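Learning to bake rye bread the slow way

February 24, 2021

I have been eating rye bread three times a day since October and I'm still not tired of it. My lunch is rye with butter, my afternoon snack is rye with butter, and if dinner is soup then you can guess what goes next to the bowl.

It started with a loaf from the Saturday-style market in Griltville, which was dark and sour and heavy enough to prop a door open. I ate half of it on the drive home with no butter at all. The baker told me it was all rye, no wheat, and that the dough never gets kneaded. I had spent years working on my kneading! So of course I had to try it.

My first loaf was a brick. The second was a brick with a hole in it. By the third I had bought a bag of Preken whole rye flour, which is ground much finer than the stuff I had been using, and that one rose. I stood in front of the oven window grinning like a kid.

What I love most is how little there is to do. You stir the starter, the flour, the salt and the water together in a big bowl with a wet spoon until it looks like mortar. It will look wrong. Wheat dough gets smooth and stretchy and rye dough never does, so stop waiting for it. Scrape it into a greased pan, smooth the top with wet fingers and leave it alone – the kitchen can be a little cool, it just takes longer. When the top starts to show small pinholes, it goes in the oven.
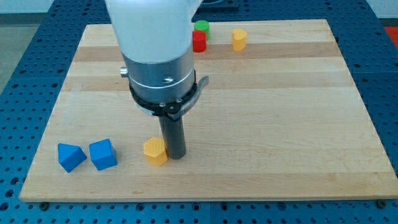
I bake mine for 90 minutes, starting hot and turning the heat down after the first 20. That felt crazy long the first time, and I pulled the loaf early and got a gummy center for my trouble. Now I leave it in until the crust is nearly the color of coffee. The smell by the end is malty and a bit like molasses, even though there isn't a drop of sugar in the dough.

Then comes the hard part, the waiting. Rye needs a full day wrapped in a towel before you cut it. I know! I have cheated on this more than once, and the knife comes out coated in paste every time. On day two the crumb sets and the slices come off clean and thin, and the flavor is so much better that I've started baking in the evening so I can sleep through part of the wait.

A few things I've been playing with lately: caraway (yes, always), toasted sunflower seeds (yes), and orange peel, which I read about on an old recipe card and expected to hate. I've made that one three times now. I also tried soaking stale slices in hot water and mixing them back into the next dough, and wow, it makes the loaf moist and deep and almost chocolatey. I'm going to keep doing that until I run out of old bread, which at this rate may be never.

My starter lives in the fridge between bakes and gets a spoonful of rye flour the night before I need it. It's a thick gray paste and it smells like green apples. I used to fuss over my old wheat starter like a pet, and this one seems perfectly happy with a lot less attention.

Next up is a loaf with cooked rye berries in it, six small ones if I can find enough pans, so I can freeze a few. I'll post the recipe once I've got the water right – the first batch is soaking on the counter tonight.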